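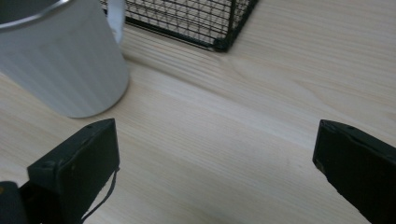

Week 6. Tidying by machine: who does what afterward

Reading for this week: the Arnar chapter in the course pack, plus the short interview with Kolbrún Mikkelsen. Skip the vendor pages at the back unless you enjoy them.

The case

Hedegaard runs staff kitchens and supply rooms for office buildings. Last November it began a trial of Roltovon, a gripper system sold for clearing and resetting tables. The objects are the ones any kitchen has, a white container with a loop handle, a black wire basket, a wood tabletop. The sales claim was that it would take over up to 385 resets a month. Keep asking what counts as a reset. In the contract it means one object moved to its assigned spot. Ea Snorradóttir, who had the morning shift, used the word for the whole room.

What changed for the staff

Her shift used to start at 6 and now starts at 5:30. The extra half hour goes to putting things where the machine expects them. Management logged this as "preparation" and left it out of the savings sheet. I would like you to find that line in the pack and decide where you think it belongs.

Grímur Zoëga, the site manager, says the work got lighter. He may be right about the lifting. He did not do the shift, and the survey he cites had 10 replies, two of them from supervisors.

Notice also the rules about things. Containers had to stand apart from baskets. Handles had to face one way. Mugs people brought from home were banned from the shelf by the sink, which caused more complaints than the schedule did.

Skill

The pack calls the old job "unskilled" on page 2 and then spends four pages on how hard it is to automate. Both can't stand. Mikkelsen's point is that the skill was only noticed once someone had to write it down for a machine, and her pay grade stayed where it was while she wrote it.

For section

Bring one task from a job you have held. Write down every step, including the ones you were never told to do. Then mark which steps a vendor would count. We will compare lists first and argue about Roltovon second.

Response papers go to Villads Ásgeirsdóttir by noon the day before section.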